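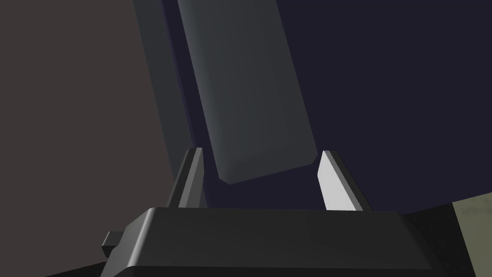
Jul 26, 2020

My grandmother's recipe box came to me in May, wrapped in two dish towels and an old copy of the Jarncombe paper, and I have been cooking my way through it ever since. Slowly, I should say! There are 20 cards I can read without help, and a good many more where the pencil has faded so badly that I have to hold them up to the kitchen window and squint.

This week was the bean soup. The card says "beans, the usual amount," so you can imagine how the morning went. I called my cousin Văn, who remembers Grandma's cooking far better than I do (he lived with her for two summers while his folks were moving house), and he was sure it was one pound, soaked overnight, with a ham bone and a bay leaf. Then he called back an hour later to say he'd forgotten the carrots. Then he called again, mostly to talk about his tomatoes, and we had such a nice chat that I let the onions go a shade too brown.

I ate the first bowl on the back step with a heel of bread, and oh, it tasted so close to hers. A little less salty, maybe. She had a heavy hand with the salt and wouldn't hear a word about it from anyone, least of all my grandfather.

My neighbor Hòa Tiêu took a jar home and sent the jar back the next morning full of pickled mustard greens, and I've been eating those straight out of the refrigerator at all hours. I asked for the recipe and got a list of ingredients with no amounts, so it seems Grandma had company in that department.

Next up is a plum cake with "Molter" written across the top of the card. I don't know if that's a person or a town or a brand of flour, and Văn doesn't either. If any of you had family out that way and the name rings a bell, please leave me a comment. The plums at the farm stand are still hard as rocks, so I've got 14 of them sitting in a paper bag on the counter, and I'll try the cake when they soften up.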